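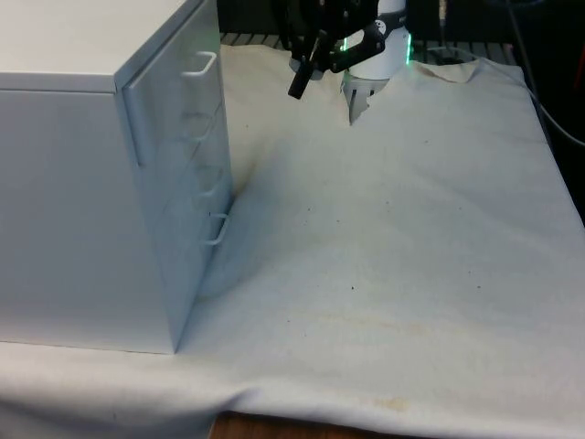

The arm over the cloth, drawer cabinet to the left. Dretberg shared workshop.

Progress report to the Piltora small grants desk
Project: Coste, a tidying arm built in a shared workshop
Second report, April 9, 2023

Dear all,

Thank you for being so patient with me over the first report, which reached you late and without its budget page. This one has everything in it, I promise, and I have much more to tell you than I did last time!

When I wrote to you in August to ask for the money, the plan was an arm that could do two plain household jobs at one table: straighten out a cloth, and open and shut the drawers of an ordinary cabinet. I picked those two on purpose. A cloth never lies the same way twice, and a drawer only wants to move along one line, so between them they find out most of what is wrong with a machine (and with the person who programmed it). The arm is now bolted down, the wiring is done apart from some tidying along the right-hand side, and both jobs have been tried many times over.

Let me take the cloth first. We ran 59 tries at taking hold of the far edge and drawing it back toward the rack. Of those, 42 ended with the edge where I wanted it, and the rest slipped, or caught up a second layer along with the first. Most of the slips came early on, when I had the fingers closing too high above the table and they only brushed the weave.

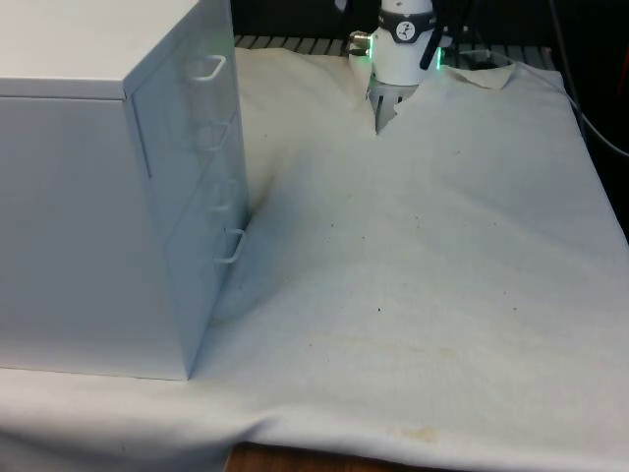
I brought the closing height down a little at a time after that, and the hold got a good deal steadier. What still gives trouble is the weight of the cabinet. With its base sitting on the fabric, any pull near the back sends a fold running toward the drawers, and the arm has no idea that the fold is there. I would like to teach it to stop when the pull gets too heavy - the motors can already report this, I just haven't made good use of it yet.

The drawers have gone better than I expected in some ways and worse in others. The wire handles are easy to hook with a finger. Stopping in time is the hard part, and the arm will happily keep going until a drawer is nearly off its runners.
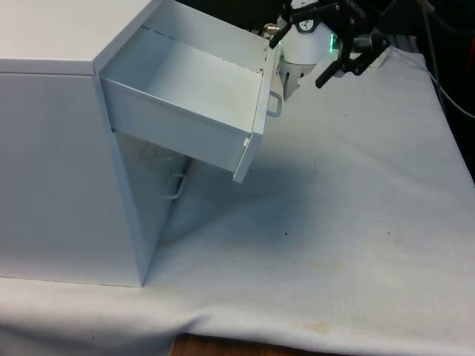
An upper drawer pulled well out and tilting down, the gripper just to the right of its front.

I have now set a limit on the travel for each drawer, measured by hand, and 15 of the last 18 openings stopped inside it. Closing is still slow. The arm has to come around to the front and push square on, and a tilted drawer doesn't like being pushed.
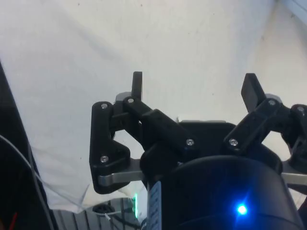
By Panagiotis Mitsotakis-Vlachou, project lead, Coste

On the money side, the gripper links and the mounting plate are paid for, and so is the small camera that looks out over the fingers. The Pestex order for spare finger pads has gone in but the invoice hasn't come, so I have left that line open on the budget page. Bench rent at Dretberg is paid up.

For the next stretch I mean to finish the pull limit, try the cloth with the cabinet moved off it, and work on closing a drawer in one push. I would also dearly like a second cloth, a thinner one, and I can find that within what is left without asking you for more. If anyone from Piltora would care to come by and watch, you would be very welcome. Do write first so that I can have the arm warmed up and the kettle on.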